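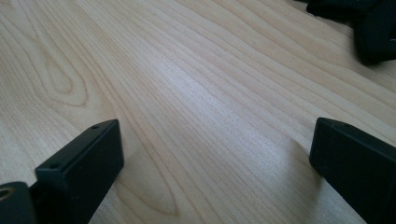

Kedel engine logger, two months in

I bought the Kedel for our club's little two-seat helicopter after Imani Castellanos kept going on about hers, and I'm glad I gave in! It keeps an eye on oil temperature, rotor revs and vibration, and saves the last 24 flights so you can go back through them over a cup of tea.

Fitting took me and our engineer 6 hours (the Pettigrew bracket is sold separately, grr). The menus are a bit of a maze and the screen is hard to read in bright sun, but the vibration graphs are lovely and clear, and in September they showed a slow creep on the tail rotor that I'd never have felt through the pedals.

My old Sestari box only did hours and temperature, so this is a big step up. Battery backup lasts 7 days. Four stars from me, five if they sort out the menus.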